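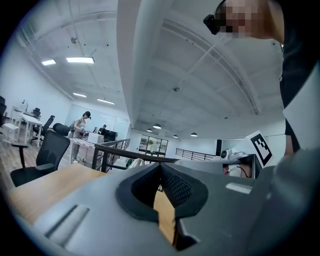 *Figure 5.1 A hand-held gripper with a black padded jaw; a second gripper mechanism carries a square black-and-white marker.*

# Chapter 5: Flags, Posts and Race Control

## Introduction

A motor race is run by people whom most spectators hardly notice. The drivers and their cars are the reason for the meeting, but no car may leave the pit lane until the circuit has been inspected, the marshals' posts are staffed and the clerk of the course has declared the track ready. This chapter considers how that readiness is achieved, and how control is kept once racing has begun.

The earlier chapters dealt with the licensing of circuits, the preparation of supplementary regulations and the examination of cars before practice. From this point the book turns to the day of the meeting itself. Readers who have worked at a circuit will already know many of the duties described. They should nevertheless read the sections on communication with care, as local custom often differs from written procedure.

## The Akinham circuit

The main case used in the chapter is the short circuit at Akinham, which has a lap of 1,724 metres and is used for club meetings from March onwards. Its small size makes it suitable for study. A car that stops at the hairpin may be reached by the next competitor within a few seconds, and there is little time in which to choose the correct signal. The back straight runs behind a bank of trees, so that the control tower has no direct view of the two corners beyond it and depends entirely upon reports from the posts.

Akinham's organising club revised its track procedures after a wet meeting at which a yellow flag was withdrawn at one post while a car was still being recovered at the next. No one was injured. The review was led by Josée Arsenault, then deputy clerk of the course, and it found that both posts had followed their instructions as written. The instructions themselves did not say which post was responsible for the ground between them. The revised version is set out in Section 5.4, together with the diagram of post boundaries which was drawn up by Ehsan Durrani and is now issued at the morning briefing.

A second circuit, Kelville, is used for comparison. It is longer and faster, and its race control relies more heavily on light panels than on hand-held flags. Students should note that the panels supplement the marshals at Kelville and do not replace them.

## Terms used in this chapter

**Clerk of the course.** The official with overall charge of the running of the meeting.

**Post chief.** The senior marshal at a given post, who reports to race control and directs the others stationed there.

**Sector.** A length of track between two named points, for which one post is answerable.

**Intervention.** Any entry by marshals or vehicles on to the track or its verges while a session is in progress.

**Neutralisation.** A period in which cars continue to circulate at reduced speed and may not overtake.

The term "incident" is used in its widest sense. It includes a spin from which the driver continues unaided, and it also includes debris, oil, animals and unauthorised persons on the course.

## Aims

On completing the chapter, the student should be able to:

- state the meaning of each flag and the circumstances in which it is shown;
- allocate marshals to posts for a circuit of known layout;
- write a clear incident report from spoken radio messages;
- explain when a session should be neutralised and when it should be stopped.

## Preparatory reading and exercise

Students should first read Gerlach and Miranda, *The Club Race Meeting*, chapters 2 and 3. Pascal Gerlach's account of the radio log is especially useful, although the call signs he gives have since been changed. Maite Miranda's tables of post staffing may be used in the written work.

Obtain a plan of any circuit that you are able to visit. Mark on it the position of each post, the direction in which the flag marshal faces, and any place where one post cannot be seen from the next. Keep the plan, which will be needed again in Section 5.6.

## 5.1 The chain of command

Authority at a race meeting passes downwards from the clerk of the course, and information passes upwards from the posts. A post chief may order a yellow flag without asking permission, and must report it at once. A red flag may be shown only on the instruction of race control.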